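Thodoris Zervas
2018-11-03

1/ Spent Saturday getting the table and the backdrop ready. Black cloth, foam letters, one white mug.

2/ The cloth is clipped along the top edge. I gave up on the wrinkles after the second try with the steamer. Rafail Tsakiris says they won't bother anyone. They bother me.

3/ Letters on the cloth, a small bottle on the wooden table in the first, the mug in the second:
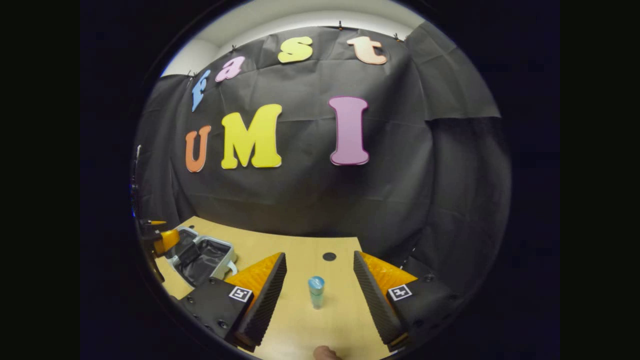
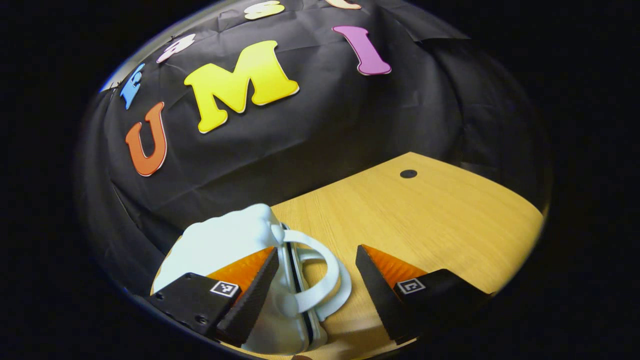 4/ Foam letters: get the big ones for the bottom row. We had small capitals first and you couldn't read them from the door. The mixed colors are what came in the bag from Sotiropoulos.

5/ The mug has a foam-shaped top and a big loop handle. I like the shape. The seam down the front I like less.

6/ Still to do: iron the spare cloth and find a box for the leftover letters. Rafail has the key on Monday.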